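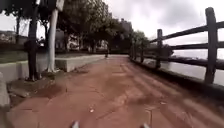
Samran Bunnag asked at our last check-in whether people would use a waterside path with so little shade, and whether the money would be better spent on benches up in Sornham. Fair question, and we're happy to report that people do! Our counters at the Plosholm end logged some 3000 walkers in January alone, in the coldest stretch of the year.

Plerine Waterside Path: Progress Report
July 27, 2023

Your grant has carried us a long way since then. We have finished the surface survey (every joint and crack on the red paving is now on the map, and we're a little proud of that map), and the soil around the tree roots has been tested at 14 spots. The Tuhumury crew starts on the worst of the broken paving next month, working from the trees outward.

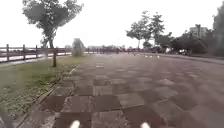
Fence checks are going well too. The crew has gone over 300 yards of rail and marked 13 sections for new fixings, far fewer than we budgeted for. With your agreement, we'd love to put the savings into reseeding the grass strips, where growth is patchy and the curb edge gets a lot of foot traffic.

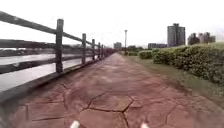 The path between the water and the hedges.

Still open: the drainage quote, and a decision on joint filler for the flagstone pattern. Prasetyo Simanjuntak has samples of two fillers and will send you both sets of costs with the next invoice.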